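About us

121 shares · 2 comments

Wornholm began in a back room in Casano, when a few of us grew tired of rewriting the same motion code for every new arm that came through the door. We are still a small firm, and we still write software and very little else – the planners, the perception tools and the plain, patient bits of plumbing that let one talk to the other.

Our main product is Ulloner, a planning and control toolkit that works out a safe path for an arm, checks it against what the cameras report and sends fresh targets every 2 milliseconds. It began as 800 lines that we were all rather fond of, and it has grown a good deal since, but we do try to keep it readable, and we love hearing from people who have read it.

Each release spends time on a bench with a real arm before it goes anywhere near a customer, and most of us end up there for part of the week, laptop open, chasing some small delay. 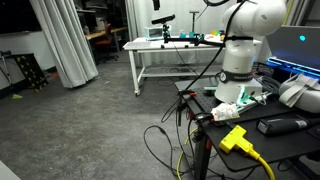 Come and see us

Our second office is in Guimarães, and visitors are very welcome at either – do write first, so that we can put the kettle on.

50 likes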